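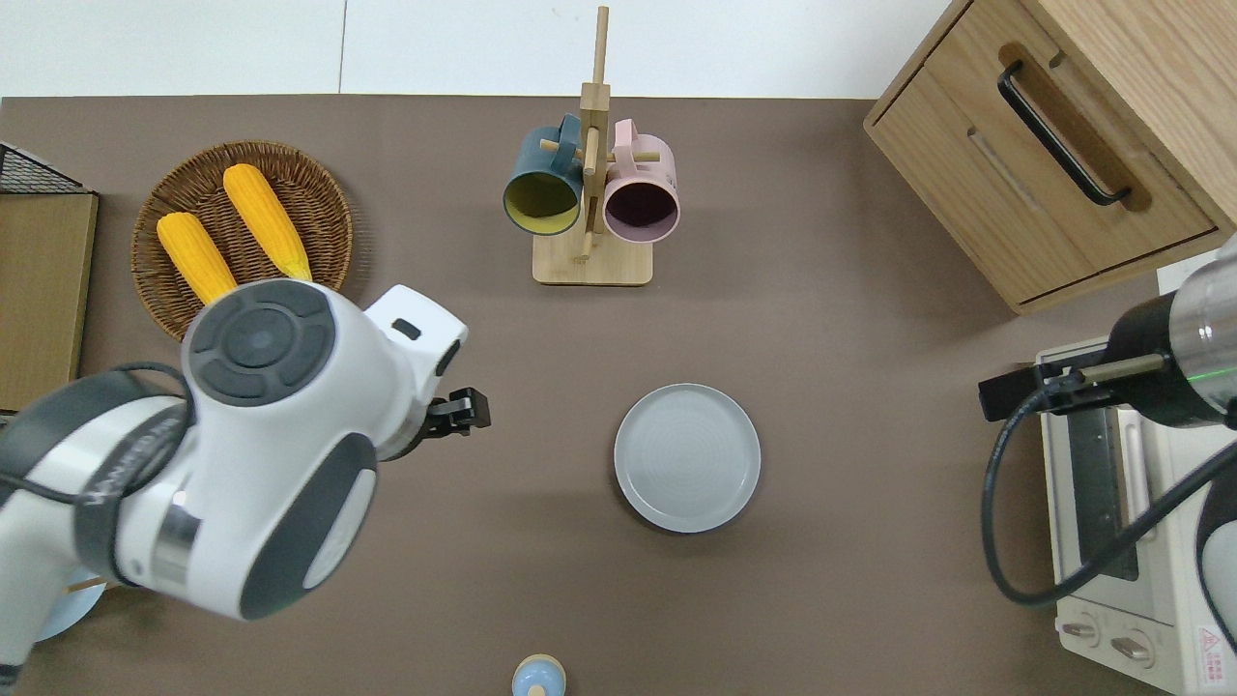 Mais gehört auf den Tisch, und zwar am Stück

Seit ein paar Jahren kaufe ich Maiskolben nur noch im Sommer, und seitdem esse ich mehr davon als früher. Das klingt widersprüchlich, hat aber einen einfachen Grund: Der Kolben aus der Folie, vorgekocht und das ganze Jahr über zu haben, schmeckt nach wenig. Man kauft ihn zweimal und dann lange nicht mehr.

Ein frischer Kolben ist ein anderes Lebensmittel. Der Zucker in den Körnern wandelt sich nach der Ernte in Stärke um, jeden Tag ein bisschen mehr. Wer im August einen Kolben vom Hofstand mitnimmt und ihn am selben Abend kocht, merkt den Unterschied beim ersten Bissen. Meine Nachbarin Eylül Çınar stellt das Wasser auf, bevor sie einkaufen geht. Das halte ich für übertrieben, aber die Richtung stimmt.

Gegen den ganzen Kolben wird gern eingewandt, er sei unpraktisch. Man bekommt Fasern zwischen die Zähne, die Butter läuft bis zum Handgelenk, und mit Messer und Gabel kommt man nicht weit. Alles richtig. Deshalb greifen viele zur Dose und streuen die Körner über den Salat, wo sie zwischen Thunfisch und Paprika untergehen. Ich habe nichts gegen Dosenmais auf der Pizza. Als Beilage ist er mir zu süß und zu weich.

Am Kolben isst man langsamer. Man dreht ihn, legt ihn ab, redet, nimmt ihn wieder auf. Zwei Stück auf einem geflochtenen Tablett reichen als Abendessen für zwei Leute, wenn Brot und Tomaten dabei sind. Mehr Geschirr braucht es kaum – ein Brett, ein Schälchen für das Salz, Servietten. Ich serviere ihn seit Jahren so und habe die kleinen Spieße mit Plastikgriff irgendwann weggegeben. Der Stielansatz ist Griff genug.

Bei der Zubereitung wird meiner Meinung nach zu viel gemacht. Acht Minuten in ungesalzenem Wasser, Butter, grobes Salz. Wer grillt, nimmt mittlere Hitze und wendet oft. Marinaden mit Honig verbrennen und überdecken, was man eigentlich essen wollte.

Bleibt der Preis. Im April kostet ein weit gereister Kolben bei uns mehr als zwei frische im August. Ich kaufe dann Möhren oder Radieschen und warte. Bis zur Ernte sind es ein paar Monate, und die ersten Kolben esse ich meistens noch in der Küche im Stehen.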